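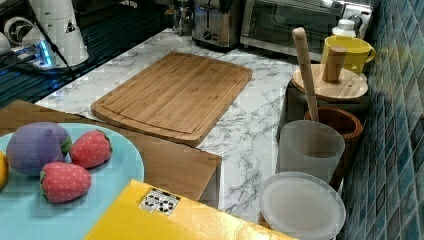

Session 4: Keeping and breaking promises

Course: Ethics in Close Relationships, Presham evening programme
Tutor: Ditte Kjærgaard
Handout revised August 23, 2018

Read this before the session. You will need the Hedegaard chapter as well, but only the first half of it.

1. What a promise does

When I promise to do something, I give another person a claim on me. Before the promise I could please myself. Afterwards I owe the act to that person, and that person can let me off. A third party can't. If I promise my sister to visit our father, our father may be glad of the visit, but it is my sister who can release me.

A plan is different. I can tell you I intend to be home by six and change my mind without wronging you, though it would be polite to ring. In families the line between the two is often unclear, and many quarrels are about which side of it a remark fell on.

2. Two accounts

The expectation account says that breaking a promise is wrong when it lets down someone who was relying on it. The harm lies in the wasted effort and the disappointment. The difficulty is the promise to a dying person, who will never find out.

The practice account says that promising is a shared custom, and that whoever uses it must keep to its rules. The difficulty here is that the wrong seems to be done to everybody who uses the custom, when most of us think it is done to the person we promised.

Hedegaard prefers the first account. Sigrún Briem's reply, which is in the reading pack, defends a version of the second.

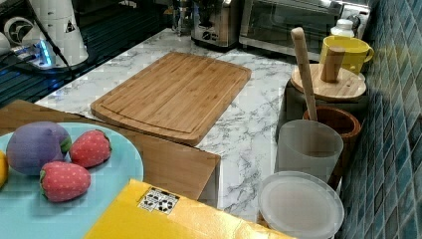
3. A case for discussion

Dagný lends her brother Svend 580 pounds. He promises to pay it back by April. In March he loses his job and has 300 left in the bank. Dagný doesn't need the money and hasn't mentioned it.

Does Svend still owe the full sum in April? Is he released if Dagný says nothing? Would it matter if she had forgotten the loan? Suppose he offers her 80 now and asks for more time. Has he kept part of his promise, or is he asking for a new one?

4. Promises and marriage

Vows are harder to fit into either account. They cover a whole life, and they are partly about feeling, which can't be ordered up. Some writers say that we can only promise conduct: to stay, to be truthful, to look after someone. Others think that a vow to love is a vow to go on doing the things that keep love going. We will spend the last part of the session on this.

Written work

Answer one question in no more than 552 words, notes included.

a) Can a promise be binding if it was foolish to make it?
b) Who is wronged when a promise to a dead person is broken?

Hand in your answer at the start of session 5.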